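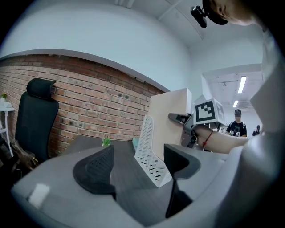
Perforated panel and board, with a red string bracelet at right.

I sold my Luvanel shares in November and said I would write up why. It took me longer than planned, mostly because I kept changing my mind about how much of it was the company and how much was me.

For anyone new to the blog, I have a small account where I buy individual stocks. The rest of my savings is in index funds and I never write about that part. Luvanel makes power electronics for electric vans and small trucks, mainly inverters and onboard chargers. I bought 309 shares over the first year after it listed, in 3 separate purchases. The first was close to the offer price, the second was a good deal lower, and the third was lower again. I told myself I was averaging down. Looking at my notes now, I hadn't learned anything new between the first purchase and the third.

The reason I bought was Bikel. Bikel builds delivery vans and was Luvanel's biggest customer. Its order book was growing, it had signed two parcel companies, and Luvanel had the inverter contract for the whole range. I liked owning the supplier more than the van maker. Suppliers get paid when the part ships, and I thought that made it safer.

What I missed was in the prospectus. Most of Luvanel's sales came from Bikel, and the contract had no minimum volume. Bikel could order whatever it wanted each quarter. I read that page before I bought. I even underlined it. Then I went on to the growth charts and didn't think about it again until the second annual report.

That report said Bikel had begun making its own inverters at its Pleltholm plant. The wording was mild. It said the customer was "developing in-house capability for selected models." The selected models were the ones that sold. Luvanel kept the older van and the spare parts business. Shipments to Bikel went from a bit over 1,000 units a month to a number the company stopped giving out.

I should have sold that week. I held on for another 12 months.

Part of the reason was Greco, a bus builder that Luvanel had announced as a new customer. Management talked about Greco on every call. I listened to all of them, usually at 6 in the morning before work, and I came away each time thinking the gap would be filled by the next quarter. Bus volumes are small, though. Even if Greco had taken every unit in the agreement, it wouldn't have replaced half of the lost van business. That was simple arithmetic and I didn't sit down and do it until the fall.

The other reason was the price. I had a number in my head, my average cost, and I wanted to get back to it before selling. The market doesn't know what I paid. I have written that on this blog before, about another stock, and I still did it again.

When I sold I took a loss of a little under half of what I put in. It's a small account and it doesn't change anything at home. I'll use the loss against some gains from the spring.

I am not saying Luvanel is a bad company. It has cash, it isn't burning much of it, and the charger side is still growing. Someone buying at today's price may do fine. I just don't have a reason to own it anymore, and the one I had was gone a year before I sold.

Two changes to how I do this. I now write down the largest customer and its share of sales at the top of my notes for every company, before anything about growth. And I no longer make a second purchase until I've read one more full report after the first.

The money is in a short-term bond fund for now. I've been reading about a couple of battery recyclers and a company that makes charging cable, and I don't understand any of them well enough yet. I'll post the usual year-end list in January with everything I hold and what I paid.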